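Savolainen Evening Courses — Ephemera and Small Paper
Session 4: Sorting cards into compartments
Tutor: Leire Villanueva

Welcome back! Last time we got as far as a first rough sort, and some of you had already begun arguing over categories, which made me very happy. Tonight we move the cards off the table and into slots.

What counts as a card for us
Trade cards, packaging inserts, printed labels on stiff stock, swing tickets. Wrappers go in folders. If you can't decide, stand it up. If it flops, it's a wrapper.

Why cardboard dividers
I love a plain corrugated organiser. It's cheap, it's light, you can cut a new divider in a minute with a craft knife, and you can pencil straight on to it. The Groltenell collection came to us as 1,207 cards in biscuit tins, and Hannelore Widmer had the whole lot standing in cardboard grids by the end of March. For anything you mean to keep for decades, move up to acid-free board later on.

Choosing your order
Pick one main rule and write it on the lid. By maker is the easiest to explain to someone else. By product is more fun (all the soap together!) but you will meet cards that advertise soap and candles at once. Demetrio sorts by colour and finds things faster than I do, so I've stopped teasing him.

Filling the slots
Stand cards upright with the title at the top and facing you. Leave enough room to get two fingers in. Hold each card by its edges and lower it — don't push. Tall cards go at the back, short ones in front, so the headings stay readable.

Keeping the list
Type as you go, one line per card: slot, maker, wording exactly as printed, condition. Spelling mistakes on the card stay in. The Didedton list has 731 entries and I still use it nearly every week.

For next time
Bring up to 100 cards of your own, or borrow a box from Remedios Goicoechea at the front desk. Read the Lolcombe handout on dividers, pages 3 to 6. We start at 6.30 and the kettle goes on before that.
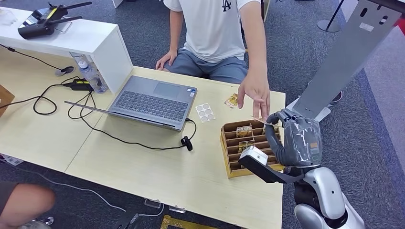 If you're borrowing a box, please put your name on the slip inside the lid and bring it back in the same order you found it, even if you're certain yours is better. We'll compare the different orders together in session 5.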